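Course Home / Handouts / Week 6

Speech Recognition: From Sound to Text

Read this before the Saturday session. It covers the same ground as the lecture, with a little more on error rates. The lab sheet is separate.

1. What the system receives

A microphone turns air pressure into a list of numbers. For speech the usual rate is 16,000 numbers per second. The recognizer does not work on these directly. It cuts the signal into short overlapping windows, normally 25 milliseconds long, and measures how much energy each window holds at different frequencies. The result is called a spectrogram.

Vowels show up as strong bands. Sounds like "s" and "f" spread their energy high up and look more like noise. Silence is never fully silent, so the system also has to learn what background sound looks like.
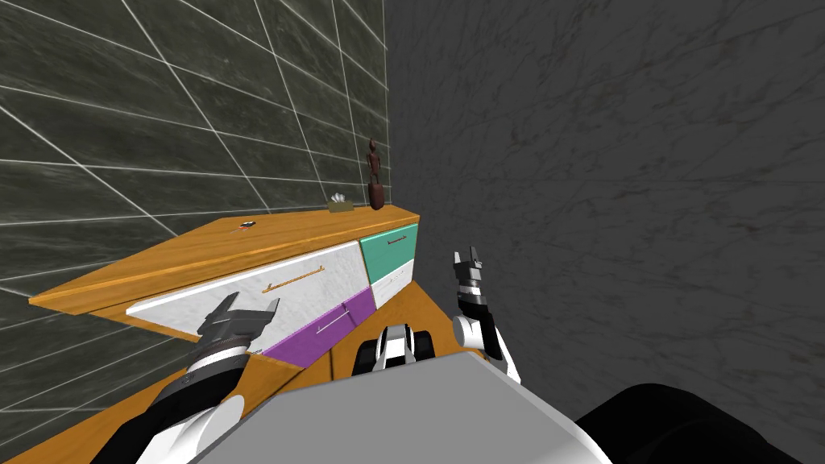
Dissanayake
Lecturer, Introduction to Applied AI

2. The older pipeline

Systems built before 2011 mostly had three separate parts. An acoustic model guessed which speech sounds were present. A pronunciation dictionary mapped sounds to words. A language model scored which word sequences were likely. Each part was built and tuned separately, and a word missing from the dictionary could not be recognized at all.

You will still meet this design in small devices with a fixed list of commands. The Walo toolkit we use in the lab has one, with a dictionary of 146 words. Open the dictionary file and look at how "the" is listed - it has 2 entries.

3. End-to-end models

Newer systems train a single network to go from spectrogram to text. They need much more transcribed audio, but no hand-built dictionary. Names are still a problem. Try "Brudidari" in the lab and write down what comes back.

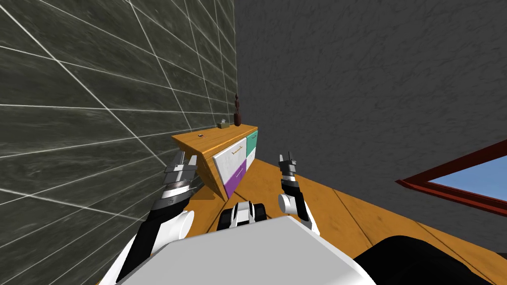 Dissanayake, course lecturer
Office hours by sign-up sheet

4. Measuring errors

The standard measure is word error rate (WER). Line up the output with a correct transcript and count three kinds of mistake:

Substitutions (S): a wrong word in place of the right one
Deletions (D): a word left out
Insertions (I): an extra word

WER = (S + D + I) / N, where N is the number of words in the correct transcript.

Suppose the transcript has 70 words and the output has four substitutions, two deletions and one insertion. WER is 7 / 70, or 10 percent. Insertions count, so WER can go above 100 percent.

WER treats all words alike. Losing "um" costs the same as losing "not". Keep this in mind when you compare scores in the Inetti exercise.

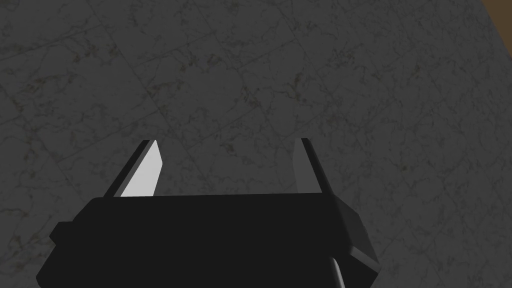

Gripper over gray marble-patterned floor tiles (simulated view).

5. Before the lab

Bring headphones. Work through the WER example by hand, then change one deletion to a substitution and check whether the score moves.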